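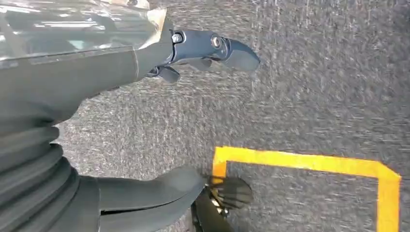
Attention is one of those words we all use long before we take a psychology course, and most of us use it quite well. Teachers ask for it, toddlers demand it, and every driver has at some point run short of it. In this chapter we want to take the everyday word and look at it slowly, with a good deal of patience, because so much of what comes later in the book (memory, reading, decision making, even the chapter on sleep) leans on it. Let's begin with the part of attention that is easiest to overlook, namely all the things that don't get any. A gray speckled carpet is a fine place to start. It can fill nearly everything behind a metal bolt or a rounded gripper tip, and your eyes will take in its light just as faithfully as they take in the light from the bolt, and yet if you were asked a minute later what pattern the speckles made you would very likely have to guess. We call this kind of material background, and a surprising amount of daily life is spent in front of it!

Chapter 7
Noticing and Not Noticing

What this chapter covers
7.1 Why attention has limits
7.2 Being drawn and being directed
7.3 Getting used to things
7.4 Attention over long stretches
7.5 Attention in people who are tired, worried, or very young

Before you read

Put the book down for a moment and listen. Chances are that you can now hear something you weren't hearing while you read the last paragraph: a refrigerator, traffic, somebody's footsteps, perhaps your own breathing. Write down what you heard, and keep the list, as we will come back to it in section 7.3. Students sometimes tell us they feel a little silly doing this in a library. Do it anyway, please. It takes hardly any time, and the rest of the chapter makes a great deal more sense to readers who have done it.

7.1 Why attention has limits

Imagine you are at a family dinner where two conversations are going at once. Your aunt, on the left, is telling you about her new apartment. Across the table your cousins have started talking about a trip you were supposed to join. You can follow your aunt, or you can follow your cousins, and if you are clever about it you can hop back and forth and piece together something from each. What you can't easily do is follow both, word for word, all the way through, and still answer sensibly when your aunt asks whether you think the kitchen should be yellow.

Psychologists have offered two broad ways of thinking about this, and you will meet both of them again. The first compares attention to a filter. A great deal of information arrives at once, only some of it gets through for careful handling, and the rest fades. The second compares attention to a budget. There is a certain amount of mental effort to spend, and a hard task uses up more of it than an easy one does. The two comparisons are friendlier to each other than they may look at first. A filter helps us talk about what gets in, and a budget helps us talk about what it costs, and for the dinner table we probably want a bit of both.

Neither comparison should be taken too literally (there is no little gate in the head, and no purse either). We mention this early because every year a few good essays go astray by arguing about the gate as though it could be found with a magnifying glass.

A classroom study: the hallway task

Unnur Laxdal and Irena Domański ran a simple study at Clallmont College in which 700 first-year students walked down a hallway they used every day and were then asked to answer 20 questions about it. Half of the students had been told beforehand that questions were coming, and the other half had only been asked to walk to the far door. As you might expect, the students who knew about the questions did much better. The more interesting result came from the second group. They did poorly on wall color, floor pattern, and posters, but rather well on anything that had ever got in their way, such as a door that stuck or a step that was higher than the others. Trouble, it seems, leaves a mark where mere exposure doesn't.

Think about your own route to class. Could you draw the ceiling? Could you say which stair creaks?

7.2 Being drawn and being directed

Some things pull our attention whether we like it or not. A loud bang will do it, and so will a sudden movement at the side of our view, or our own name spoken in another room. Other things get our attention only when we send it there on purpose, as you are doing now (thank you) with this page. The first kind is usually called stimulus-driven attention and the second goal-directed attention.

In practice they are tangled together nearly all the time. Suppose you are asked to look for holes in an object. Small openings that would otherwise have passed you by may suddenly seem to stand out, and the surface around them sinks back a little. Nothing about the object has changed. Your goal has. 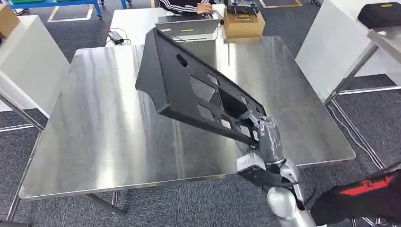

Figure 7.1 A black plastic panel held by a gripper above a brushed stainless steel table. Look first for the oval hole, then for reflections.

Try the figure both ways before moving on, and take your time with it. Most readers find that the second search feels like looking at a different picture, and that it takes a small effort to switch. That effort is known as a switch cost, and we will measure it properly in the lab exercise on page 423, where you will need a partner, a pencil, and a clock with a second hand.

Key terms so far: background, filter, budget of effort, stimulus-driven attention, goal-directed attention, switch cost.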